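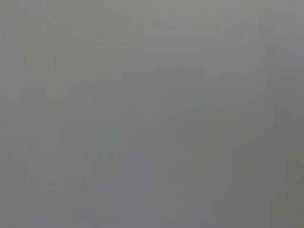
Gray surface at close range, with one small dark speck at lower left.

## Visit to the Pliralmont finishing hall, 2025-05-04

Leif Hägglund met the group at the side entrance and issued visitor badges. The open day covered two departments, panel coating and final inspection. Assembly was closed to visitors.

Pliralmont coats flat panels for shelving and cabinet makers. The hall has 2000 square meters of floor, and the current line was bought from Thibodeau. Output on the last full shift before our visit was 1378 panels. Gray is the standard color; other shades are run in batches to order.

Inspection took up most of the hour. Oda Sjögren runs the bench and explained the grading. Specks, streaks and uneven tone are logged separately. A speck is checked first with a fingertip, then with a dry cloth. If it stays, the panel goes to the rework rack. Streaks are judged under a low side lamp, and tone is compared with a reference plate kept in a drawer.

Mireille Salameh asked about rework rates. Over 105 panels had been set aside in the preceding week, mostly for specks. The filter change interval on the spray booth is under review.

Coffee was served in the loading area. The next open day will include the packing line. Registration is through the front office.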